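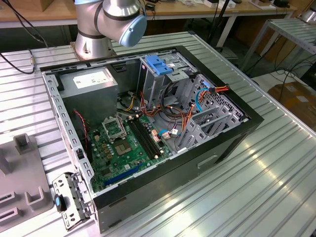

Farhad Taheri would like everyone in Fullthorpe to stop putting their old computers out by the curb, and he would like them to stop a good while before the rain gets in. "Bring it in with the dust still on it," he said, to general laughter, at the end of the February take-apart evening in the old Mollah building on Corum Street. "We can deal with dust. A power supply that has been sitting in a puddle goes straight in the scrap bin, and it makes me sad every time."

The take-apart evenings started last winter as a small thing among friends who had too many dead desktops in their basements, and they have grown in the nicest possible way. The Fullthorpe Parts Bench, as the group now calls itself, has handled 580 machines, and by its own tally 3,697 separate parts have been pulled, labeled and put on the shelves for anybody in town who is trying to keep an older computer going a little longer. Memory and power supplies go fastest, with hard drive cables not far behind (people do lose them, year after year!).

For those who have never looked inside one of these towers, it is a friendlier place than you might think. The side panel comes off, the case is laid down flat, and there is the whole business in front of you: the gray box of the power supply up in its corner, the green motherboard, the black memory slots with their little white latches, and a good tangle of yellow, red and black wires heading off toward the drive bays. Eilidh Tennant, who teaches the beginners' table, likes people to spend a few minutes just following the cables with a finger before they pick up a screwdriver. She also asks them to take a picture on their phone first, and she has been known to ask twice.

Processors are kept in a drawer of their own these days, after a few bent pins last fall, and an emptied socket gets its lever checked before the board is put away. Drives are handed back to their owners unless the owner has signed the form to have them wiped.

The group is now hoping to raise $500 for better shelving and another set of good screwdrivers, the ones from the first winter having been well loved and badly chewed. A jar is kept by the door, and Brellard Hardware on the corner has a second one beside the register.

The next evening begins at 6:30 p.m. and beginners are very welcome, children too if they come with a grown-up. Tools are provided, and so is coffee. Big old glass monitors can't be taken, so please leave those at home for now.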